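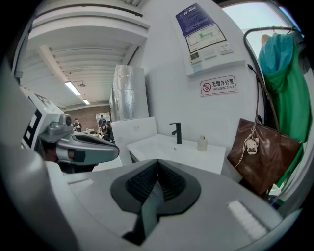
Das Becken sei viel zu flach, fand Nneka, darin könne man keinen Suppentopf spülen, ohne sich den Bauch nass zu machen, und sie müsse es schließlich wissen nach 13 Jahren am Herd.

Amr El Fassi nickte, denn er nickte immer erst einmal, wenn Nneka Adebisi etwas fand, und strich mit dem Daumen über den schwarzen Wasserhahn, in den er sich schon am ersten Tag ein bisschen verliebt hatte. Zu Hause bei seiner Mutter war der Hahn aus Messing gewesen und hatte die ganze Nacht getropft, im Januar lauter als im Sommer, das hätte er beschworen, und er war als Kind darüber eingeschlafen wie andere über einem Lied.

»Wir nehmen kleinere Töpfe«, sagte er.

»Für 40 Leute?«

»Dann eben mehr kleinere Töpfe.«

Sie lachte, und wenn Nneka lachte, musste man sich irgendwo festhalten, so ansteckend war das. Oben unter den weißen Balken brummten die Röhren, und das dicke silberne Rohr neben der Spüle knackte leise in seiner Folie, als wollte es auch etwas beitragen. Vidal, der alte Vermieter, hatte ihnen bei der Übergabe lang und breit erklärt, man dürfe an dieses Rohr nichts hängen, keine Kellen, keine Tücher und um Gottes willen keine Lichterkette, und natürlich hatte Nneka seither an nichts anderes gedacht als an eine Lichterkette.

»Weißt du, was meine Großmutter gesagt hätte?«, fragte sie und drehte das Wasser auf. »Probier erst einmal, ob der Tee schmeckt.«

Also ließ Amr den Kessel volllaufen, was seine Zeit brauchte, und suchte in der Kiste nach den Gläsern, die in fast 100 Lagen Zeitungspapier steckten. Das erste, das er auswickelte, hatte einen Sprung. Er spülte es trotzdem, in dem flachen Becken, ganz vorsichtig, und machte sich dabei den Bauch nass.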